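Wotell drift fault

The Wotell drift fault is a grip error in table-setting robot arms, first reported at Pallness one November.

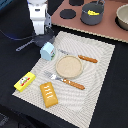 Its maker, Stokov, claimed 200 clean runs. Souad Ramadan's review accepted only 30 of them. 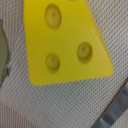 What causes the drift? Stokov blames a worn wrist bearing, but has released no test data.

The arm closes beside the item and logs a success anyway.

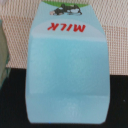 Toy milk carton, wrist camera view

A patch from Gouveia was said to cure it. Ramadan logged 5 misses the next Friday.

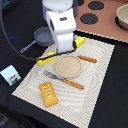

Safety

The stop button works. The claimed 100 percent detection rate remains unproven.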